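Dennis Lockwood on what a plumber's quote leaves out

2025-07-16

Every plumbing firm in Pradbridge says it is the best one in Pradbridge. Dennis Lockwood ran service calls there and in Edmont for 30 years before he quit taking them, and he doesn't believe any of the ads, including the ones he used to pay for.

"Number one according to who?" he says. "I wrote that on my own van. I paid a guy in Tapley to paint it."

I asked him how a homeowner should pick, then. He wasn't sure there was a good method. Reviews can be bought, he says, and a license only tells you somebody passed a test once.

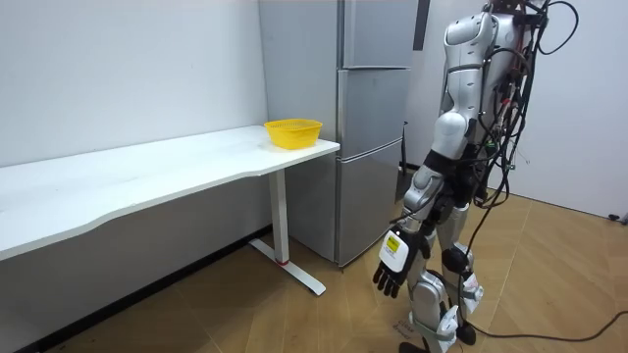
The cheap call-out

Lockwood gets most worked up over the $54 visit. "That gets a man in your kitchen. Then it's $85 for the part, and the part is a rubber washer and a valve." He wants the hourly rate and the markup in writing before a toolbox is opened. I pointed out that few firms will do that over the phone. "Then call another one," he said, though he admits that with water coming through the ceiling most people won't.
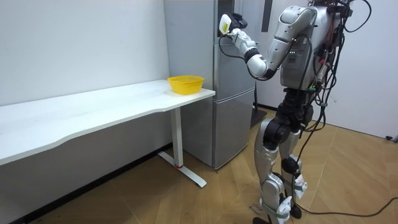 Do you need the yearly plan?

A Cetport firm is now selling annual maintenance plans door to door. Lockwood read one contract start to finish and found that drain lines, outdoor faucets and anything "pre-existing" were left out. "In an old house everything's pre-existing," he says.

He does think a water heater should be flushed once a year – he just thinks you can do it yourself with a garden hose. When I asked about a neighbor who was told to replace hers for $2000, he wanted to know who had looked at it, and whether that person also sold heaters. She hadn't asked.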